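Open day at the Prellville paper mill

We got to the gate before nine and there was already a line! The mill only opens to visitors once a year, in November, and I'd been looking forward to it since summer. Our group of 50 went in first, straight to the pulping hall, where the noise gets into your ribs (bring earplugs, the foam ones they hand out are tiny).

The big machine is a Tănase, 82 meters long, and it was running the whole time we walked beside it. I could have stayed there until lunch.

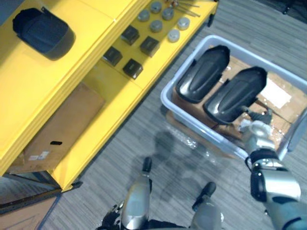
After that came the finishing room, my favorite part. They still cut 400 sheets at a time on an old guillotine, and the sound is wonderful, like a very heavy door closing. The shop sells offcuts by the pound, so I came home with a bag of cream Pedent stock and no plan for it. Parking is free, but go early if you want a spot near the river side.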